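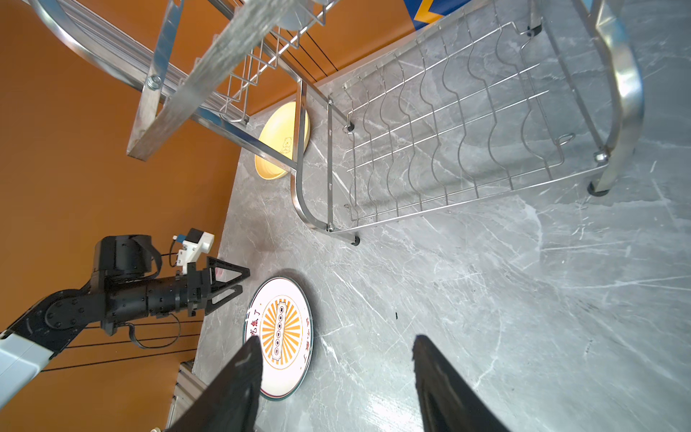 Dagim Yilma told me before I had my coat off that if the arms take over the racking, the canteen crew at Bruswood will want to know what happens to the hour after lunch, and that I had better have a proper answer for them.

I didn't have one, so I'm starting this entry with the question and not with the settings, which I normally write down first. It is October already and we have spent most of our time on grip and very little on the people who do the washing-up now. Dagim did that job for 4 years before coming over to us, so when he says the hour after lunch matters I am inclined to listen. It's when everybody stands at the sink and sorts out the rota, who needs to leave early, whose knee is bad. Take away the plates and you may well take away the talk as well, and I'd be sorry to be the one who did that.

Morning, plates and rack. Kept the finger pads as they were and left the speed at 200 on the Durka controller, a bit slow to watch but kinder on the nerves (mine, chiefly).

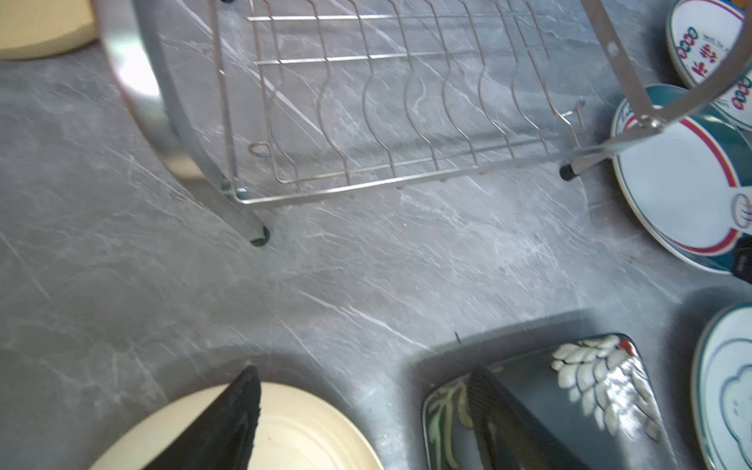 Lower wire rack with nothing in it, dishes to the right of it.

Dagim's view is that the crew won't mind handing over the racking, which is dull and hard on the wrists, but they will mind being made to wait for it. At Tevville, he says, they put in a Sokol conveyor and people ended up standing beside it with their hands in their pockets, feeling watched. So we agreed on 2 things to take to the canteen. The crew decides when the arms start and stop, with a switch they can reach from the sink, and anyone who would sooner rack by hand that day simply does.

I also want to ask them which dishes they hate handling. We have been choosing ours by shape — round, mostly, and whatever was in the cupboard — and they will have much better opinions about it than we do.

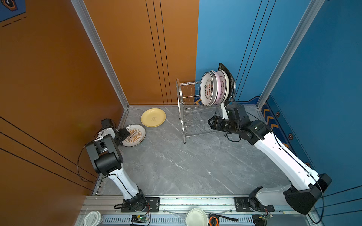 The other worry is training. Somebody will have to look after the pads and the cables, and I'd like it to be someone from the crew, paid properly for it, instead of one of us driving over every time a plate slips. Dagim thinks at least one of them would jump at it. I've put 3000 in the draft budget for the teaching time and will defend it if asked!

To do: write the switch into the drawings, ask whether we can come and eat lunch with them before we show them anything, order spare pads. Dagim to look over my wording first, as I do go on a bit.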